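Lorik Fitness, Drorora Street
Gym floor and locker room checklist, June
Done before opening, doors locked, all lights on

Free weights

Dumbbell racks level and bolted: OK
Dumbbells returned in order: No. Two of the heavier pairs were on the floor by the mirror. Evening shift to walk the area before closing.
Kettlebell handles free of chips and rough spots: OK
Collars on every bar: Short by 3. Reordered from Pistus.
Rubber floor tiles flat: Needs work. The tile at the end of the squat rack lifts at one corner and a toe can catch on it. Cone placed until it is glued.

Cardio

Treadmill emergency stops: Tested on all 19. All stopped the belt.
Safety clips attached: OK, one cord is frayed but still works. Replace this month.
Clear space behind treadmills: OK
Bike pedals and straps: Left pedal on the bike nearest the window is loose. Tagged out of use.
Power cords off the walkway: OK after the fan was moved.

Cable machines

Cables, full length, both sides: OK
Weight pins: One is a mismatched pin from another machine. It fits but slides out too easily. Removed. Do not put it back.
Bagheri lat pulldown, asset tag 2228: Seat adjusts but does not lock in the lowest hole. Same comment as last time. Out of use until the part is fitted.

Locker rooms and showers

Floor drains clear: OK
Non-slip mats: 4 in place, one curling. Turn it over or replace it.
Locker doors close without sharp edges: OK
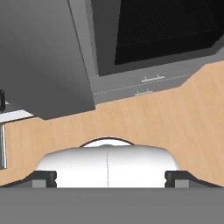

Hot water at the taps: Within limits. Slow to warm up at the far sink.

Exits and first aid

Fire exits open from inside: OK
Back exit path: Blocked by stacked yoga mats. Moved during the check. They need a shelf somewhere else.
First aid kit: Low on cold packs and large bandages.
Defibrillator light: Green
Extinguisher tags in date: OK

Open items carried over: pulldown seat, squat rack tile, bike pedal. Recheck Wednesday, 6 a.m.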